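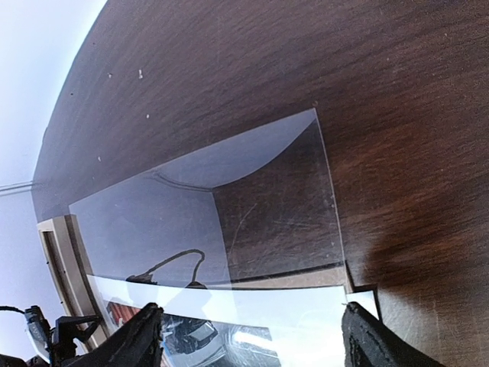

Section 5. Setting up your Clokell clear box on a wooden table

Welcome to the part we like best! You've read about washing and drying the box in Section 4, and now it gets a home. A clear box changes with whatever you stand it on, so it pays to try a few spots before you settle. On dark brown wood, the grain shows right through the walls and takes on a cooler, bluish-grey colour, with thin bright lines marking the edges. Small white specks of dust stand out on a dark top as well, so we begin with a good wipe.

What you need

Two soft cloths (old cotton T-shirts are brilliant)
A bowl of lukewarm water with a drop of dish soap
Four felt dots from the Stiltar pack
A ruler or tape measure

Preparing the table

1. Clear a patch at least 65 cm wide. You'll want elbow room on both sides.

2. Wipe the patch with a dry cloth, following the grain. Do this before any water goes near it, as grit under a wet cloth can leave scratches.

3. Go over it again with a barely damp cloth, then leave it for 25 minutes. Put the kettle on!

4. Run your palm over the wood. If you feel grit, repeat step 2.

Note: Fine scratches and scuffs in an older tabletop are no trouble at all. The box will sit perfectly well over them, and plenty of our customers (Angharad Harries in the workshop included) prefer a table with some history in it.

Fitting the felt dots

5. Lay a folded cloth on the table and turn the box upside down on top of it.

6. Press one dot onto each corner of the base, 5 mm in from the edge. Hold each one down firmly while you count to 14.

7. Turn the box upright, using both hands under the base. Never lift it by one wall.

Caution: The corners are crisper than they look. Keep the box out of reach of toddlers until it's loaded and in its final spot.

Choosing the spot

8. Stand the box well back from the table's edge. Curved tables need extra care, because a corner can end up closer to the drop than you expect. Check all four corners from above.

9. Look at the box from your usual chair. A bright window can throw a big pale reflection across the wall and hide what's inside. Turn the box a little at a time until you can see in – a small turn often does the trick.

10. Check again in the evening with the lamps on. Shadows move, and you may find a favourite angle you missed at noon.

Note: Keep the box away from heaters, candles and stovetops.

Loading the box

11. Put the heaviest things in first and spread them across the base. Spools of thread, seed packets, paintbrushes and tea bags all look wonderful in here.

12. Leave roughly a finger's width free at the top if you're adding the Probert lid (sold separately, see Section 7).

Caution: Don't use window sprays or anything containing ammonia or alcohol. They can turn the walls cloudy, and the cloudiness won't polish out. Soapy water and a soft cloth will handle fingerprints every time.

If the box rocks, lift it and check that all four dots are lying flat. Spare dots are taped inside the back cover of this guide.

Next: Section 6, Stacking two or more boxes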